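4.3 Does the grasp monitor earn its place?

The Sasley planner hands control to a grasp monitor once the fingers close, and the monitor decides whether to continue, regrasp or give up. Published accounts of such monitors tend to report how often they agree with a human label. We doubt that this says much. A monitor that answers "held" every time will agree with the labeler on most attempts, provided the arm is any good. We therefore scored it only on tabletop runs with toy food and dishes left in a loose arrangement, and we kept every disagreement.
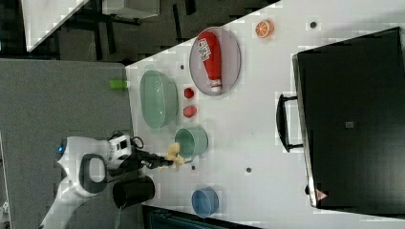 Figure 4. Tabletop manipulation with mixed objects, overhead and wrist views.

Of 97 attempts, the monitor disagreed with the labeler on 30. Işık went through these by hand and put 20 down to the perception side: the object mask had leaked onto a neighbor or onto the fingers themselves. Retraining the mask network on wrist views would probably help, but we have heard that promise before, and the earlier retraining in September moved errors from one object class to another. Soft, irregular shapes remain the worst case. Their outline depends on the viewing angle, and the planner treats the outline as if it were rigid.

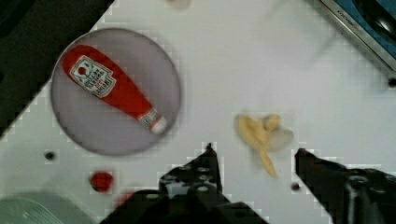
Hülya Karabulut objected, on reading a draft, that we were blaming the mask for what is really a timing fault: the planner commits to an approach pose and never asks perception again before the fingers close. We reran the logged data with a second query added. It removed some of the disagreements and introduced new ones where the two masks conflicted, and the planner has no rule for choosing between them. Her point stands, though we are less sure that it leads to a fix.
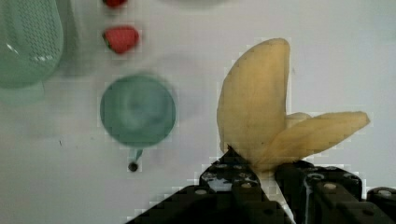

The confidence value is a separate problem. It is reported to two decimal places and used as a threshold in three parts of the code, yet it was never calibrated against outcomes. We left the threshold at its default for all runs in this section.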